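Skuver cell forum > Maintenance and setup > Hand-held grippers slipping on cloth

Thread: Right gripper loses corner on lift, left one fine

mquezada
We have a folding cell with a pair of hand-held grippers used for teaching, plus the arm that runs the taught motion. Controller is a Sivent, firmware from October. The right gripper started letting go of cloth corners during the lift. The left holds. Same garments, same table, same operators.

Done so far: wiped the finger pads with alcohol, swapped the USB leads between left and right, re-ran the zero routine on both. The fault stays with the right unit. Jaw position log shows a full close every time. Grip force is set to 70 on both.

Before I open the housing, is there a known wear item in there?

bench_rat
Swap the pads left to right before you open anything. Alcohol does not bring back a glazed pad. If the fault follows the pads you have saved yourself an afternoon.

flestmont_gt
Seconding the pad swap, but check the zero again too. On this model the zero routine takes whatever the jaw is touching as closed. If there was lint between the tips when you ran it, the log will say full close and the tips will have a gap. Run it with the jaw clean and empty, then try to pull a strip of receipt paper out. It should tear.

Gervasio Toledo
Flestmont, line support

mquezada
Paper test: left tears it, right lets it slide out with slight drag. Cleaned the tips, re-zeroed, same result. Pads swapped, fault stays on the right. So it is neither the pads nor lint.

The check I use on cloth is to lay the garment down bunched, pinch one corner and raise it a little off the table.
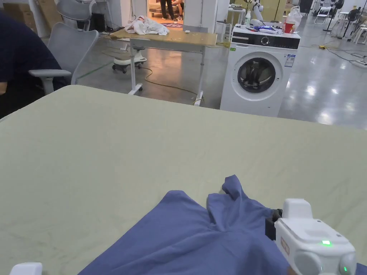 Indicators are green all the way through, including when it drops. The status light is evidently reading the link and the encoder and has no idea about force. I would not use it as a pass criterion.

kolbe_auto
Disagree on the light. Ours goes amber on a stall current fault, so it does know something about force. If yours stays green while the corner drops, the motor never reached the stall threshold, and that points at the setting. Turn it up from 70 to 100 and move on.

flestmont_gt
Please don't run it at 100 as a fix. The left one holds at 70 with identical pads. Raising the number hides a mechanical loss and you will be back here with a stripped pinion. Next suspect is the set screw on the finger carriage. It backs out, the encoder sits on the motor side, so the log looks perfect while the finger is short of travel.

kolbe_auto
We have had two units at 100 for a long time with no stripped pinions. A set screw is possible, but she asked for a known wear item and a set screw is not one.

bench_rat
You can check the screw without arguing about it. Power off, hold one finger, rock the other. Any play before the motor shaft turns is your answer.

mquezada
There is play. Opened it. Set screw on the right carriage was loose, no thread compound on it at all. Cycle counter reads 3,359. Cleaned it, medium threadlocker, tightened, left it overnight, zeroed with the jaw empty. Paper tears now.

Ran 40 pinch and lift checks at 70 afterward, same cloth. No drops. Opened the left one as well, and that screw has compound on it from the factory.

flestmont_gt
Good. Redo the left/right offset calibration before you record anything new. The finger has moved relative to the housing and the old offset is wrong. Throw out whatever you taught on the right side since the slipping started.

mquezada
Offset redone. I am keeping the old recordings for now, the arm playback still looks usable on the shirts.

flestmont_gt
Your call. I would not train on them.

tindersen
Does anyone know the screw size? Have the Bråten version of the same gripper and the manual only says "carriage fastener."

bench_rat
M2.5 on ours. Measure yours first, the Bråten carriage is a different casting.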